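Clostano hardwax oil, 1392 ml can: bench top review
Jan 4, 2019

Clostano sells this oil for desks, counters and work tables. I bought one can from Surnatlow to refinish butcher-block tops that had been sealed with a water-based varnish. The old finish had gone cloudy and was starting to lift at the glue lines.

Prep was the usual. I sanded to 120 grit, vacuumed, then wiped with a lint-free cloth. The label permits 150. I tried that on an offcut and the oil soaked in less evenly, so I stayed with the coarser grade.

The can opens with a flat screwdriver and the lid reseals well. Viscosity is close to warm honey. Stir it for a full three minutes, as the matting agent settles hard on the bottom. Apply with a white pad, wait 28 minutes, and buff off the excess. A second coat goes on the next day.
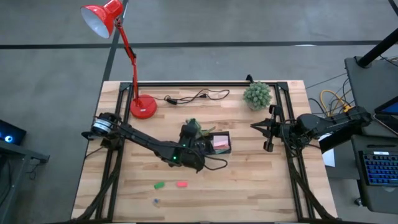
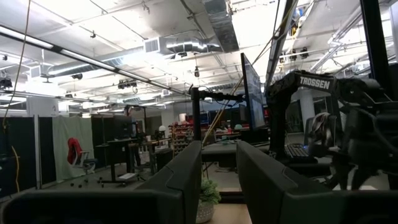 Sheen is low and even. Color shift on pale wood is slight, less than with the Kettani oil I used before, which turned maple distinctly orange. Odor is strong for two days. Coffee left for 30 minutes wiped off an offcut with no ring. Rubbing alcohol dulled the surface, and a thin spot coat fixed it.

Coverage fell short of the printed figure on the first coat and matched it on the second. End grain takes a lot more.

Price is high next to Drulludach, which needs 3 coats to get the same build. I would buy the Clostano again, in the smaller can, as the leftover had skinned over by the time I went back to it.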